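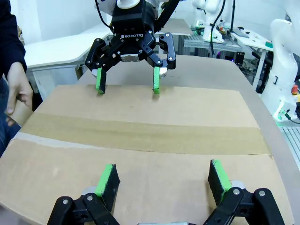 A First Season of Swimming Lessons

In September our family enrolled both children in the beginners' program at the Clustodbridge public pool. The older child is six and the younger has just turned three. Several readers of this blog have written to ask how the season went, and I have set down our experience as fully as I can for the benefit of other parents who are considering enrollment.

Choosing a Class

The pool offers two programs for young children. The first is a parent-and-child class for those under four, in which one adult must be in the water for the whole lesson. The second is a level-one class for children from five to seven, who swim without a parent and are watched from the benches. Four-year-olds may be placed in either class at the discretion of the instructor. Registration is done in person at the front desk or by mail, and the fee for one child was 286 for the season. A small reduction applied to the second child.

Our first choice had been the Saturday program in Cistotby, where my husband learned to swim. The waiting list there had already closed by the time we inquired. Clustodbridge is 18 minutes from our house by car, and the later hour suited us better in any case. Lessons began at 4:30 in the afternoon, which allowed time for a snack after school and did not interfere with dinner.

The Parent-and-Child Class

The three-year-old's class was taught by Dragica Stoyanova. She asked that parents arrive early enough to sit with their children on the steps of the shallow pool before the lesson began. I was doubtful about this request at first. My daughter had never been in any water deeper than our bathtub, and I expected that a long wait would only make her more anxious. By the second week she was asking to go down to the third step, and by the fourth she was pouring water over her own head with a plastic cup and laughing about it.

The lessons followed the same order each week: a greeting song, kicking at the wall, blowing bubbles, floating on the back with the parent's hand beneath, and a final song. Floating was the one exercise my daughter refused. She refused it for the entire season, very politely, and Ms. Stoyanova never insisted. She was permitted to hold a foam duck and walk in circles with me while the others floated. She named the duck Urkumia, for reasons she has declined to share, and it has since been the subject of many bedtime stories.

The Level-One Class

My son's instructor was Sorin Dumitrescu, whose manner with six-year-olds was calm and rather serious. The children appeared to like this very much. He spoke to them as though they were members of a team with important work to do, and he shook each child's hand at the end of the hour.

Progress was uneven. My son put his face in the water at the first lesson and then would not do so again for three weeks. During that period I made the mistake of discussing the matter at home more often than was useful. My mother-in-law advised me to stop mentioning it altogether, and I did. He resumed on his own, and he came up from the water looking for me on the benches. I was tying his sister's shoe and missed it. He has forgiven me, although he still brings it up.

By the last lesson he could swim on his front for a short distance with a kickboard and on his back without one. He has been recommended for level two.

Practical Matters

Parents who are new to the pool may find the following notes helpful.

The family changing room is small and becomes crowded after the 4:30 lessons. We found it easier to rinse the children quickly, put on bathrobes and let the crowd thin before dressing.

Lockers require a coin, which is returned. I kept one in the side pocket of the swim bag for this purpose, and on two occasions found that it had been spent at the vending machine.

The air on the benches is very warm. A parent who is watching an older child while minding a younger one should dress in layers and bring more to drink than seems necessary.

Goggles are not allowed in the parent-and-child class. They are optional in level one. My son lost two pairs, and the front desk keeps a lost-and-found basket that should be checked before any new pair is purchased. One of his turned up there with a stranger's initials on the strap.

Hungry children are a serious consideration at half past five. We began with crackers and moved on to cheese sandwiches, which were eaten in the car on the way home. The back seat has not fully recovered.

The Final Lesson

Families were invited into the pool area for the last lesson of the season. The younger children sang their greeting song for the audience, and the older ones each swam one width with whatever help they wished. My son chose to swim beside his friend Stan, and the two of them stopped halfway to have a conversation. Mr. Dumitrescu waited until they had finished.

My daughter was asked once more whether she would like to float. She said that she would do it when she was four. Her birthday falls in the spring session, and we have put her name down for the same class with the same instructor. My son begins level two at the same hour, in the lane nearest the benches, and he has asked that I wear my glasses.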